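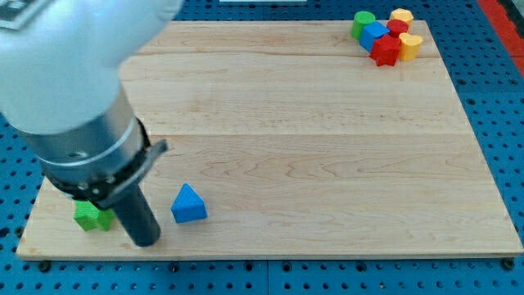

Block and Board Swap at the Flotley Room

The next swap is on February 15, 2020, in the Flotley Room, from 10 until noon. Bring shape blocks your household has finished with and take home others. Loose blocks are fine, and so are sets with pieces missing. Last February 210 blocks changed hands, mostly prisms and cubes. We were short of crosses, so if you have any in green or blue, please dig them out.

Boards are welcome too. A pale wooden board with some grain to it makes a good base for building, and bright colors show up well on it – a blue triangle or a green cross is easy for small children to find. Please sand down rough edges before you bring one in. Wipe painted blocks with a damp cloth and let them dry overnight. Don't soak them.

Nga Vũ will be at the sorting table and can tell you which sets go together. Digby McPhee is taking repairs for split boards and chipped corners, up to 16 items on the day. Put your name on the underside in pencil. Repaired pieces can be picked up from the Golska Street desk the following week.

Entry is free. Parking is behind the building, off Hlongwane Road.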